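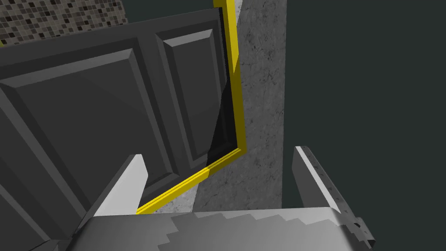

Esben Vigfúsdóttir has argued that a policy trained in a single kitchen has learned the kitchen, and that any result obtained there should be reported as a result about that kitchen. Many people in the field would put it less strongly, but few would now publish a success rate from one room and call it a success rate for the task.

Chapter 6
Changing the surfaces: visual variation in simulated training

6.1 Where this chapter starts

Chapter 5 dealt with the shape of the world: where the cupboards stand, how high the worktop is, which way a door opens. This chapter keeps the shapes fixed and changes how they look. The same door can be grey and panelled in one run and pale and flat in the next. A wall can be tiled, plastered or left plain. None of this alters the forces on the arm, and a controller that works only from joint angles would not notice it. A controller that works from camera pictures will notice it at once, often in ways its authors did not intend.

The method is usually called texture randomisation. At the start of each episode the simulator picks a material for every large surface from a stored list, and the episode then runs with those materials until it ends. Lighting may be varied at the same time, though we treat that separately in Section 6.5.

Throughout the chapter we use the Fandari kitchen set in the release of July 30, 2024. It has 11 room layouts and a shared list of materials. Earlier releases paired each layout with its own materials, so results from them cannot be compared directly with ours. 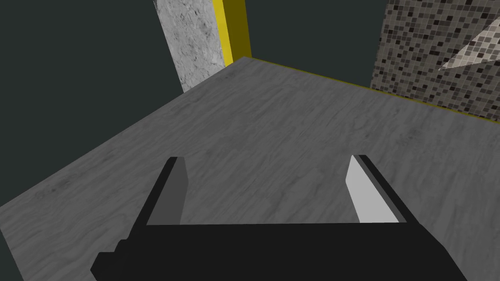

Figure 6.2 Open gripper above a wood-grain surface in a simulated room.

6.2 What the policy can lean on

Suppose we train a policy to pick up a cup and set it down on the far side of a counter. The training data consist of 2,397 demonstrations, all replayed in the simulator with the original materials. The policy does well in testing. We then change the counter from wood grain to plain white, leave everything else alone, and the success rate falls.

There are two common explanations. The first is that the policy has tied its sense of height to the grain of the counter. As the camera comes down, the streaks grow larger in view, and the size of the streaks becomes a stand-in for distance. The second is that the policy separates the cup from the background by colour and has never needed any other way of doing it. Both faults give the same symptom, and a single success rate will not tell them apart.

The Thoroddsen test, set out in Section 6.4, was designed to do so. It swaps one surface at a time and records where along the path each failure happens. A fault in judging height tends to show up late, in the last part of the descent. A fault in finding the object tends to show up early, with the arm setting off in the wrong direction.

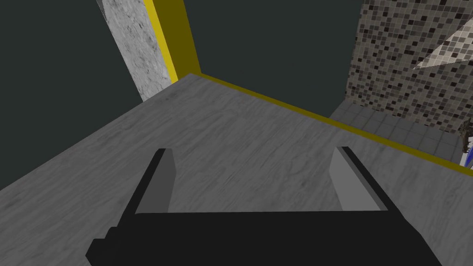
Edges need more care than flat areas, and the first papers on the method mostly left them out. A flat area can be given any material and it remains a flat area. An edge is often the only thing that tells the policy where a worktop stops, and changing its colour may remove the cue altogether. The yellow strip along the far side of the counter marks that boundary very clearly against the grey. Give the strip the same grain as the worktop and the boundary is still there in the geometry, but a camera has much less to find it by. We therefore keep trims in a list of their own and sample them apart from the panels they belong to.

The Zustier benchmark does this by default. Estitz does not, and readers who use it will have to split the material list by hand before attempting the exercises – the steps are given in Appendix C.

6.3 How much variation is enough

It is tempting to make the list of materials as long as possible. In our own runs the gain levelled off at roughly 300 materials, and beyond that point training took longer with little to show for it. The figure depends on the task and on the size of the network, and should not be carried over to other work without checking. We begin with the simplest case, a single layout with one surface allowed to change.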